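How to Move Your Home Router to a Better Spot

Most home routers end up wherever the installer left them, often in a corner behind the TV or down in the basement. If the back bedroom gets a weak signal, try moving the router before you pay for a faster plan. The job takes an afternoon at most and the only thing you may need to buy is a longer cable.

What you need

A phone or laptop for testing
An Ethernet cable long enough to reach the new spot
Masking tape and a pen
Cable clips
A small screwdriver, if the router is mounted on the wall

1. Test the signal first

Walk through the house with your phone and run a speed test in each room. Write the results down. Do it twice, once in the morning and once in the evening when everyone is home. In our house in Botetside the kitchen got 242 Mbps and the room over the garage got 7.

2. Pick the new spot

Look for a place near the middle of the house, off the floor, with an outlet close by. A bookshelf or the top of a hall cabinet works well. Stay away from:

Microwaves and cordless phone bases
Fish tanks
Large mirrors and metal shelving
The inside of a closed cabinet

In a two-story house, a high shelf on the first floor usually covers both levels.

3. Measure the cable run

The modem generally stays where the line comes into the house. Only the router moves. Measure along the baseboard, going around door frames, and add 6 feet for slack. Cat 6 cable is fine for any normal house. If your modem and router are one box, skip to the note at the end.

4. Label and unplug

Put a piece of tape on each cable and write the port it came from. Turn off the modem, then the router. To release an Ethernet plug, press the small plastic tab toward the plug and pull straight back. Don't tug on the cord.

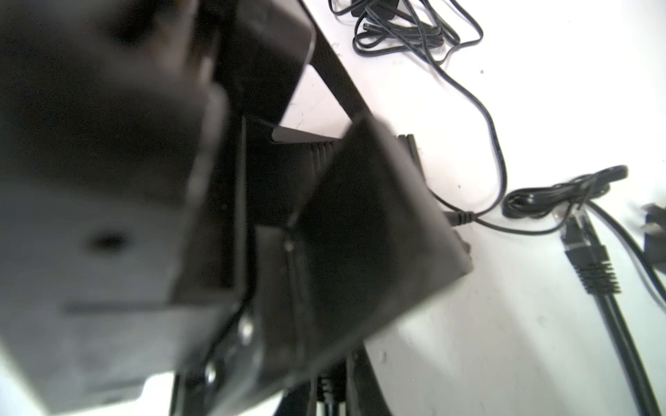
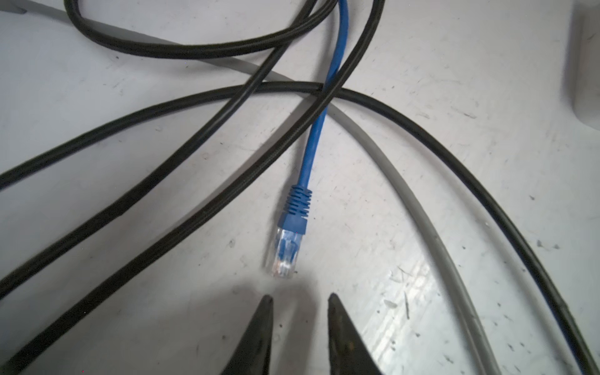

The blue patch cable in the second photo ends in a clear RJ45 plug.

5. Run the new cable

Start at the modem and work toward the new spot. Put a clip every couple of feet and keep the bends loose. Do not staple through the cable or run it under a rug where people walk. Where it has to cross a power cord, cross at a right angle.

6. Plug in and power up

Connect the new cable to a LAN port on the modem and to the port marked WAN or Internet on the router. Push until you hear a click. Turn on the modem and wait until its lights settle, then turn on the router. On our Brirkier this took a few minutes. The older Nalard we had before was slower.

7. Test again

Repeat the speed tests in the same rooms. If the router has outside antennas, point one straight up and tip another sideways, then check the weak rooms once more. Small changes in position can help, so try both ends of the shelf before you clip down the last of the cable.

Note on combined units

A combined modem and router has to stay on the incoming line. You can ask your provider to activate another jack, or add a separate access point by Ethernet and turn off the Wi-Fi on the combined unit.

Last updated Thu 17 September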